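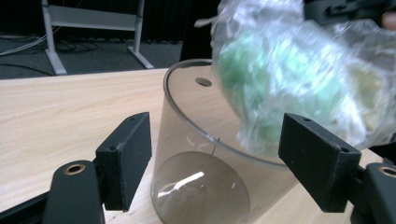 # English Smocking by Hand: Three Stitches on One Cotton

Textile Skills, final project report
Brurnell College, Vitbridge
Submitted October 31, 2022
Instructor: Donal Brophy

## What I wanted to find out

I picked smocking after seeing a child's dress in the college teaching collection in May. The front was pulled into tiny pleats and covered with rows of stitching, and when I put my hand inside and spread my fingers, the whole panel stretched and then went back. Plain woven cotton, no elastic anywhere! I wanted to know how the stitches did that, and whether some of them did it better than others.

My question was: if the fabric, thread and pleats stay the same, how much does the choice of stitch change the stretch of the finished panel? I compared cable stitch, trellis stitch and honeycomb stitch. I also wanted to end up with something wearable, so the last part of the project was a small yoke for a blouse.

## Materials

- White cotton lawn from the Thongsuk shop on the market square, washed and pressed before cutting
- Lulo stranded cotton in rust and dark blue, 3 strands throughout
- Strong polyester thread for the gathering rows
- Crewel needles
- Water-soluble pen, ruler, a piece of stiff card

I had planned to use a linen blend. I made one small trial with it and the pleats came out fat and springy, and they wouldn't lie next to each other. It might suit a bigger grid. The lawn folded up beautifully on the first try, so I went with that.

## Marking and gathering

Smocking starts with a grid of dots. You can buy iron-on dots, but I wanted to learn to draw my own, so I pricked the grid into the card and marked through the holes with the pen. Each sample has 11 rows of 33 dots, which makes 363 dots per sample. The card moved on me during the first one and the lower rows drifted to the left. I washed the pen out and started again with masking tape on all the edges of the card. No more trouble after that.

Then you run a gathering thread along every row, picking up a tiny bit of fabric at each dot. The threads have to be separate, one per row, with a good knot at the right-hand end. When you pull them all up together the cloth drops into pleats like a little accordion. I can't describe how satisfying this is. I did it several times on the first sample just to watch it happen.

Gathering one sample took me 40 minutes once I had the rhythm. I tied the loose ends in pairs and steamed the pleats without letting the iron touch them.

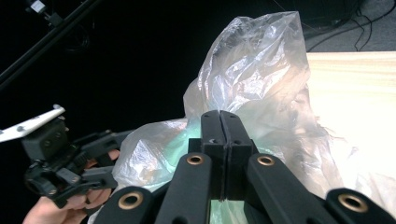
*A crumpled clear plastic bag with pale green showing through.*

## The three stitches

**Cable stitch.** You work from left to right, picking up one pleat at a time, with the thread above the needle for one stitch and below it for the next. It makes a firm line, a bit like a rope. I found this the easiest to keep even. My first row slopes because I was following the pleats by eye and not the gathering thread, and I left that row in so it could be seen.

**Trellis stitch.** This one climbs up and down between two gathering rows in steps, and when you work a second line upside down beneath it you get diamonds. I love the look of it. It was also the one I unpicked the most. If you lose track of whether the thread should be above or below at the turn, the point of the diamond goes flat, and you usually don't notice until you are well into the next one.

**Honeycomb stitch.** Two pleats are joined with a small back stitch, then the needle slides down inside the pleat to the next row and joins the next pair. Very little thread shows on the front. The pleats open out into soft cells between the joins. It looks so simple on the surface and I kept turning the sample over to see where the thread had gone.

I kept a tally on graph paper for all the samples and the yoke, and the final total was 2,022 stitches. That does not include anything I unpicked. I stopped tallying the unpicked ones pretty early for the sake of my mood.

## Testing the stretch

After stitching, I took out the gathering threads and let the samples rest overnight. I measured each one flat, then pinned the left edge to a padded board, pulled the right edge by hand until I felt it resist, and measured again. I did this on the top, middle and bottom of each sample.

Honeycomb stretched the furthest by a clear margin, and it went back nicely. Trellis came second. It stretched well across the open part of the diamonds and hardly at all at the points, so the edge of the sample went wavy when I pulled it. Cable barely moved, and when I pulled harder I could hear the thread creak, so I stopped.

Pulling by hand is the weak spot in my method. I tried to use the same force every time, but I have no proof that I did. Mr. Brophy suggested hanging a small weight from a clip along the edge, and I would do it that way if I repeated the test.

## The yoke

Because of the results I used cable for the top row, where the yoke joins the neckband and needs to hold its width. Under that I put two bands of trellis in rust, and then honeycomb in dark blue down to where the fullness is released. The change from trellis to honeycomb left an odd gap, and I filled it with a single row of outline stitch. I'm really happy with how that row looks, even though it wasn't in my drawing.

The neckband gave me more problems than the smocking. I had blocked the yoke slightly too wide, so it had to be eased in, and there is a small pucker near the left shoulder seam. I will redo that seam before I wear it.

## What I would change

I would make a tension sample before every session. My stitches from the start of an evening are tighter than the ones from the end, and on the trellis you can see where I stopped for the night.

I would also choose one color for the test samples. The blue thread shows uneven spacing much more than the rust does — so my honeycomb looks worse beside the other two than it probably is.

Next I want to try smocking on a striped fabric, where picking up the pleats on one color hides the other until the cloth is stretched. Mr. Brophy has lent me a wool sample to study, and I have already started marking the card for it.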